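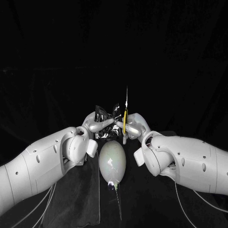 Opening a foil packet cleanly is harder than most people think, Trirnix wrote in reply to the first notice of this study, and asked whether people who usually tear their packets by hand may also apply. They may. The Gallton Center for Household Packaging invites adults of all habits to take part in its fall study on the opening of small foil packets, with scissors and without.

Purpose of the study

The Center examines how people open everyday packets of coffee, soup mix, seasoning and similar goods at home. The results will be used in a guide for small food producers on seals, tear notches and cutting lines. The study is carried out under project number 2443 with the support of the Vultier Fund.

What participants will do

Each participant attends 3 sessions in October at the Abubakar Building, Room 12. In each session the participant is seated at a table and given a set of sealed foil packets and a pair of household scissors. Some packets are to be cut open, others torn, and the contents emptied into a bowl. A short written form on grip, effort and spillage is completed at the end.

Who may apply

Applicants must be 18 or older and able to attend all sessions. Left-handed applicants are especially encouraged, as are persons with reduced hand strength. Left-handed scissors will be provided on request. Persons with a known food allergy should state this in the application.

Payment

Participants receive $15 per session, paid after the final session. Bus fare within Gallton is refunded on presentation of a ticket.

How to apply

Application forms are available at the front desk of the Abubakar Building until 3 p.m. on working days. Please write the project number on the form. All applicants will be notified by mail.

Comments

packrat_jo: Do we have to bring our own scissors? Mine have a bigger handle and I'm used to them.

Gallton Center: Scissors are supplied and must be the same for all participants.

M.T.: Please do the ketchup ones next.

dellwood: Is there parking behind the building or only on the street?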